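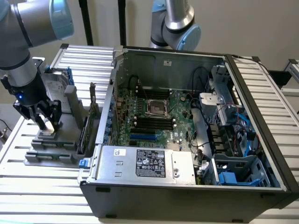

Figure 6. The two-arm cell with an open desktop tower and the parts fixture. The left gripper holds a small component just above its holder.

4.2 Planning when the parts are small and the box is full

I'll start with the part of the software we rewrote most often, the approach planner. Our first version treated the computer as a box with a hole in the top, which was fine for about a fortnight of simulation and hopeless after that. Look at what the gripper has to deal with in Figure 6: the open case has brackets, a loop of cable against the far wall and more wiring over by the drive cage, and the fixture next to it has an expansion card standing on edge close to where the left hand works. A planner that only knows about the outer walls will happily swing a finger through any of that.

So Wurnden (our planner, named by Thierry Renaud after a village he liked) now keeps two maps. The stiff one holds the case, the board, the fixture and both arms, and we trust it to the millimetre. The soft one holds cables, and we trust it hardly at all! Every cable gets a fat sleeve of "please don't" space, and a path through the sleeve costs more than a path round it but isn't banned. We did try banning it. On our most cluttered tower the planner then found no route to the memory slots whatsoever, and Omprakash Bhatia spent an afternoon convinced he'd broken the collision checker.

Sharing the space between two arms is the other headache. We plan the arm that's holding something first, then ask the second arm to fit in around it. It's a crude rule and I'm a bit embarrassed by how well it works. Planning both together gave prettier motions, but a single query could take 7 seconds, and with the ordered version we stopped noticing the wait. Zhuoran Dai still thinks joint planning is the right answer and has a branch to prove it (we come back to this in Section 6).

For the last few centimetres we hand over from Wurnden to Etau, the contact controller. Etau doesn't know anything about the room. It gets a goal pose, a direction it's allowed to be soft in and a force limit, and off it goes. The handover used to be a fixed height above the target, which was daft, as a coin cell and a power supply don't want the same height. Now each part type carries its own value in the parts file, and Rūta Petrauskas wrote a small tool for editing these without restarting everything, bless her.

We tested the whole lot on 671 logged queries, replayed with the same start poses and the same cable maps. Nearly 3000 further queries from the early simulation runs were left out, because they were recorded before the soft map existed and have no cables in them at all.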